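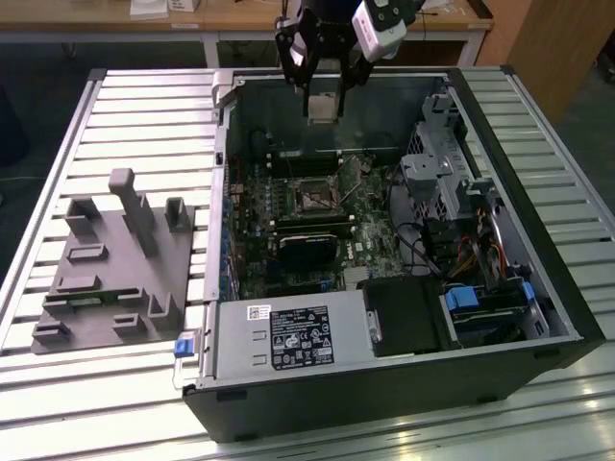
Trustthorpe Cool Box for Cut Flowers

A cold display cabinet for florists, farm shops and garden centres. It keeps bunches and buckets at a steady temperature behind a glass door, and it runs from an ordinary 13 amp socket.

The shelves lift out without tools. Take out both and there is room for tall stems such as delphiniums and gladioli. With the shelves in, the lower level suits buckets and the upper ones suit posies, buttonholes and boxed corsages.

Capacity: 302 litres
Shelves: 2, adjustable
Width: 579 mm
Door: glass, left or right hung (please say which when ordering)
Colours: Skarmont green, white

The fan is a slow one. Fast air dries petals at the edges, and roses and sweet peas show it first. Leave a gap behind the cabinet so warm air can get away, and wipe the door seal once a week. 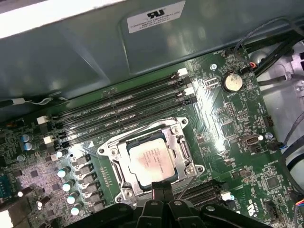 Pollen and leaf dust collect on the grille at the bottom. Brush it off with the power switched off at the wall. Do not store fruit in the same cabinet, as ripening apples and pears shorten the life of carnations.

Delivery is to the ground floor and takes up to 15 working days, longer in December. We can take away your old cabinet if you ask when you order.

Spare shelves, seals and drip trays are sold separately under Nestilov Parts. For trade prices, ask for Lumturie Yordanov or Senan Keogh in the sales office.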